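Skarkel Shared Workshop
Open call: two people to help finish a two-arm tabletop robot

We are a member-run workshop in the old Moser print building. Since June a small group has been building a robot cell on one of the back benches. The enclosure is up and both arms are mounted on the front rail. The project is called Wunanov. We are looking for two more people to join for the next stage.

The work is mostly wiring, cable routing and writing short control scripts. There is also a lot of sorting and pick-up practice with household items, which means setting out objects, running the arms, writing down what happened and setting everything out again. It is slow and you should be fine with that.
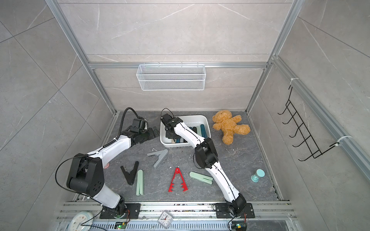 You should be able to solder, read a simple wiring diagram and use basic Python. Experience with servos is useful but we can show you. We do not need a degree or a resume. Tell us about one thing you built or repaired and what went wrong with it.

Time: two evenings a week, 6:30 to 9:30, for 40 evenings in total. You can miss a few.

Pay: this is a part-time paid role. Each person gets $700 at the start and $600 when the 40 evenings are done. You also get a free workshop membership for as long as you are on the project, and up to $100 for parts you want to try on the cell. Keep the receipts.

The notes and scripts go on our Fivodex page, where other members can copy them. Please be comfortable with your work being shared there.

You must be 18 or older. The bench is on the second floor and there is a freight elevator from the loading dock.

To apply, send a message through the Fivodex page with "Wunanov" in the subject line, or leave a note in the project box by the front desk. We will reply to everyone and invite a few people in for an evening at the bench.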